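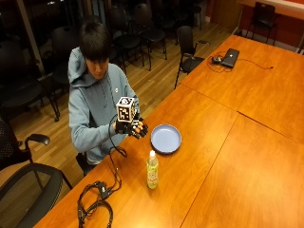 3.2 Task and Recording Procedure

The recordings were made by students in the robotics course as part of their term project. Each student wore the sensor glove on one hand and worked at a table set with a few ordinary items. The marker cube was used to line up the glove readings with the fixed camera. Students held it up, turned it slowly so that several faces could be read, and put it away before the task began.

The task itself was simple. The student picked up a small object, moved it toward a plate, and let go. We chose plates because their rims are easy to hit by mistake, and a bad approach shows up clearly in the finger data. Every student did the task at 2 speeds. The course used 4 object types, and the order was changed between students.

A second view came from the Velance hand-held gripper tool, which carries a wide-angle camera. Figure 3 gives one picture from this view. 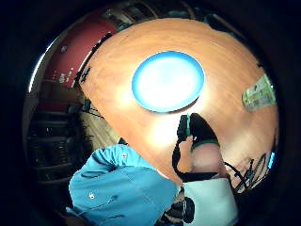 Figure 3. View from the camera on the gripper tool, with the gloved hand below the plate.

The wide lens keeps the hand and most of the tabletop visible together, but straight edges bend and bright spots on the plate lose detail. We did not correct the bending before labeling. Yeshi Mamo and Fadime Keskin labeled the start and end of each grasp by hand, working separately and then comparing their marks.

In total the class recorded 800 grasps. Of these, 219 were dropped from the training set, mostly for gaps in the glove signal. Cable pull at the wrist was the usual source of the gaps, and students were asked to leave more slack in later recordings. The remaining grasps were split by student, so that no student appears in both the training and test sets.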